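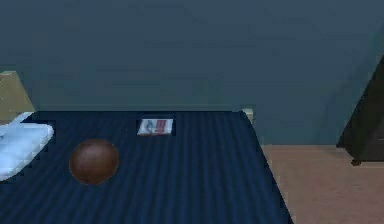

A reader wrote to me that he would never pay for a room that does not exist, when there are free simulators and also a real living room at home. He asked if I could please tell him what the money is for.

It is a fair thing to ask, and I promised to answer it in a post. So these are my notes on the Skidton home pack from Viston, which I have used in the evenings since September. I bought it myself. Nobody from the company has seen this text before you.

For people who are new on my blog: I write small programs that let a robot find its way in a home and look for objects. I have one real robot with wheels, which I named Takosari, and it is slow and its battery is old. Each real test costs me an evening. In the simulator I can make the same test many times while I cook dinner.

The pack costs 600 dollars for a licence on 2 computers. You get a furnished home, a set of household objects, and a small program that runs your code in it and writes down what happened. The licence does not end, but the updates are paid after the first year. I don't like that, and it is written in quite small letters on the order page.

Installation

It took me one evening and a half. The installer wanted an older version of the graphics driver than I had, and the error message only said "device not ready". I looked for the mistake in my own code for a long time before I understood this. The manual has good English and bad order. What you need on the first day is in the last chapter.
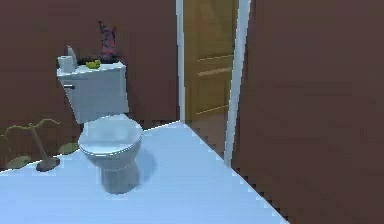 After that it started without trouble. You choose a room, you choose a start position, and you press run. If your program stops in the middle, the log file is still saved, and for me this is worth a lot. My old simulator threw away everything when it crashed, and it crashed often.

The speed is good on my computer, which is not a new one. I left it working over a long weekend and it finished 3,683 runs. With Takosari I did 100 runs in the whole last winter, and I was proud of it.

How it looks

Simple. If you want beautiful pictures, please look at another product. The surfaces are plain, the edges are a bit rough, and the light is very even in most places. For navigation I don't mind it, but for training a camera to recognise things it is a real question. My detector learned the colours of the pack too well. When I gave it photos from my own home, it became much worse, and I had to mix real photos into the training.

What I like is that the viewpoint can be low or high and you can tilt it as you want. Takosari has its camera near to the floor, so many objects are only half in the view, and I needed to practise exactly this case.

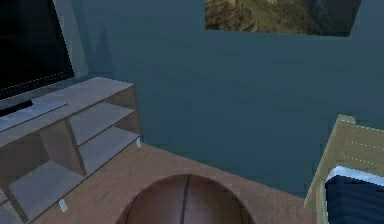

What I miss

The doors are my biggest wish. I could not find in the manual how to open them from my code, and the support answered after nine days that it is "under consideration". At home the doors are half of my problems.

Soft things are the second wish. Blankets and pillows are hard like a table for the physics. A ball that you drop on the bed jumps as on a stone floor. I wrote this to the support also – they were friendly, and they said it is the expected behaviour.

And there is no way to bring in your own furniture, unless you buy the bigger edition. I asked for the price and got a form to fill in, so I did not continue.

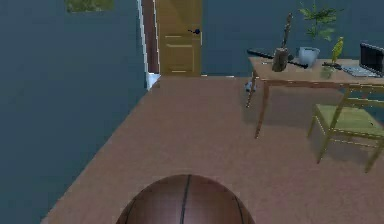

Ball on the carpet, with the desk and the door further back.

Compared with Csizmadia

Before this one I used Csizmadia, which is free and made by hobby people. It has more rooms, and you can change everything, if you have the patience. The floor plans are better too. But the collisions are not reliable, and my robot went through a wall so many times that I stopped to count it as an error. In Skidton I have not seen this yet.

So, to the reader who asked: if you have free time and like to repair things, take Csizmadia. I have a job and a small child, and for me the 600 dollars bought back some evenings. I would not pay for the updates before the doors can be opened.

Next I want to try the same search program on Takosari in our hallway, with a new battery if the shop finally sends it. The settings file I use is on my downloads page. Please change the folder name in the first line before you start it, otherwise it writes over your old logs.

Posted in October 2025, under: robots at home, software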